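Section 4: Recording Demonstrations in a Home Setting

4.1 Before you begin

This section applies to operators who have completed the calibration steps in Section 3 and who hold a site code issued by Plunano. It covers the hand-held gripper only. Operators using the fixed bench arm should refer to the Harb supplement.

Check that the following are to hand:

Hand-held gripper, with both finger pads fitted
Camera and lens cloth
Two charged batteries
Storage card, formatted in the camera
Session sheet (form 206)

Caution: Do not format the storage card on a computer. Cards formatted elsewhere may drop frames without giving a warning, and the loss is found only when the files are uploaded.

4.2 Preparing the area

1. Choose one surface for the session. Beds, desks, worktops and low tables are all accepted. Enter the surface type in box 2 of the session sheet.

2. Leave the household's own belongings where they are, unless they are fragile, sharp or private. The system is intended to learn from rooms as people keep them, and a cleared surface is of limited use.

3. Remove or turn over letters, bank cards, prescriptions and family photographs. Screens should be switched off or locked.

4. Open or close curtains as the householder prefers, then leave them as they are until the session has ended. Changes in daylight are acceptable. Changes made by hand part-way through are not.

5. Select the objects to be handled. Each should fit between the open fingers with a small gap on either side and should weigh no more than 700 grams.

Note: Soft surfaces such as mattresses shift under load. Rest your free hand away from the working area, or keep it off the surface altogether.

4.3 Recording a demonstration

1. Switch on the camera and wait for the steady green light.

2. Hold the gripper at the start position, with the fingers fully open and the object in view. Keep still for two seconds.

3. Move towards the object at an even pace. Avoid sudden turns of the wrist, as the tracking software may lose its position.

4. Close the fingers until the pads meet the object on both sides. Use only as much pressure as is needed to hold it. The pads should bend slightly – if they fold over, release and begin again.

5. Lift the object clear of the surface, carry it to the chosen place and set it down. Open the fingers fully before drawing back.

6. Keep still for a further two seconds, then press the trigger button once to mark the end.

7. Return the object to a new starting place and repeat. A full set consists of 8 demonstrations for each object.

Smooth, rounded items such as a computer mouse should be gripped across their sides, with the pads level with each other.

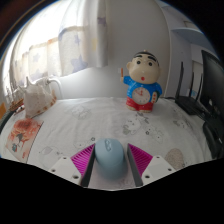
Should I delete a demonstration if the object slips?

Keep the recording and mark it with an S on the session sheet. Slips followed by a fresh grasp are useful to the training team and are sorted from the clean examples at review. Only recordings in which the camera was covered or the gripper was dropped should be struck out.

4.4 Ending the session

1. Record one slow sweep of the whole surface, lasting roughly ten seconds. The mapping stage in Bilik relies on this recording and cannot be run without it.

2. Switch off the camera before removing the storage card.

3. Wipe the finger pads with a dry cloth. Do not use alcohol, which hardens the material.

4. Complete the session sheet and ask the householder to sign box 9.

5. Upload the files within two working days, using the site code as the folder name. Do not rename the files themselves.

Caution: If the upload tool shows error 718, stop and keep the card. The error means that the clock in the camera and the clock in the gripper do not agree, and a second attempt will overwrite the log. Contact Preteck support and quote the site code.

4.5 Pad wear

Inspect the pads at the end of each working day. Replace both together if the ridges are worn smooth, if a pad has split, or if either has come away from its mounting. Worn pads should be returned in the envelope supplied. See Section 6 for fitting instructions.

Section last revised 19 April 2025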